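Forndale Tablecloth Range for Shared Dining and Activity Rooms

Product information for institutional buyers
Updated 20 January 2026

The Forndale range consists of woven cotton-blend tablecloths made for rooms in which the same tables serve several purposes in one day. It is supplied to residential homes, community centers, schools and staff canteens, and is available in plain, checked and floral designs. All cloths are hemmed on four sides and are delivered prewashed, so that the measurements given on the label are those the buyer can expect in use.

Intended use

Forndale cloths are suited to meals, snack service, reading, card games, light craft work and meetings. They are not intended for use under hot cookware, with solvent-based paints or on outdoor furniture. A separate heat-resistant mat should be placed under any serving dish brought directly from the oven.

The weave is close enough to keep crumbs and wrappers on the surface, where they can be gathered up at the end of a session. A light liquid spill will not pass through at once, but the cloth is not waterproof. Buyers who need full protection for a veneered or waxed table should order the Prirov underlay described further down this page.

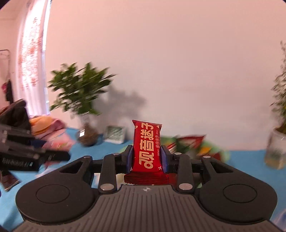 Sizes and fit

Standard cloths are cut for rectangular tables seating four, six or eight persons. Round and square cloths are made to order. When measuring, please take the length and width of the tabletop itself and add the drop required on each side. A shorter drop is advised in rooms used by wheelchair users or young children, as a long hem can catch on armrests and be pulled from the table.

Where two tables are regularly pushed together, a single long cloth will lie flatter than two overlapping ones. The customer office can advise on the correct length if a simple sketch of the room is sent with the inquiry.

Colors and designs

The floral designs are offered on light blue, cream, pale green and soft gray grounds. Plain cloths are available in the same four shades, together with navy and brick red. Dyes are fixed before the final wash, and cloths from different production runs may be used side by side, although a slight difference in shade is possible after long service.

The light grounds were chosen by our design lead, Shahnaz Gazi, following visits to dining rooms in Mondorside. Staff there reported that residents with reduced eyesight found it easier to locate cups and cutlery on a pale cloth with a small pattern than on a dark or strongly striped one. For residents who use white tableware, a plain cloth in navy or brick red may give a clearer contrast - sample swatches can be requested before an order is placed.

Prirov underlay

The Prirov underlay is a soft, felted layer with a sealed lower face. It protects the tabletop from moisture, reduces the noise of plates and cups, and helps keep the cloth from sliding. It may be trimmed with household scissors and does not fray. The underlay should be wiped with a damp cloth and left to dry flat. It must not be tumble dried.

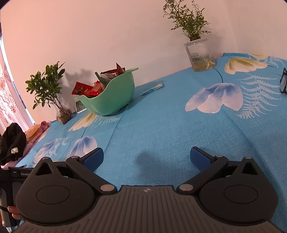 Washing and care

Cloths may be machine washed at 38 degrees Celsius with an ordinary detergent. Bleach should not be used on colored or floral cloths. Treat grease and fruit stains before washing, and do not iron over a stain that is still visible. Medium heat is sufficient for ironing, and most users find that a cloth hung while damp needs very little pressing.

Store cloths folded on a dry shelf or rolled on a tube. Rolling is preferred for the longer sizes, as sharp folds will wear in time.

Ordering and delivery

Cloths are packed in sets of 5. Mixed designs within a set are permitted provided that all cloths are of the same size. Orders are dispatched from the Görtz warehouse, and buyers receive written notice when the goods leave the building. Made-to-order sizes received from now on will be scheduled for production in February.

The current price list is Form 126, which is sent on request together with the swatch card. Unused cloths in standard sizes may be returned in their original packing. Cut underlay and made-to-order cloths cannot be accepted for return unless faulty.

Inquiries concerning contracts, repeat orders and replacement of single cloths should be addressed to Nimal Mridha, Institutional Sales. Please state the size, design and color code, all of which are printed on the label sewn into the hem.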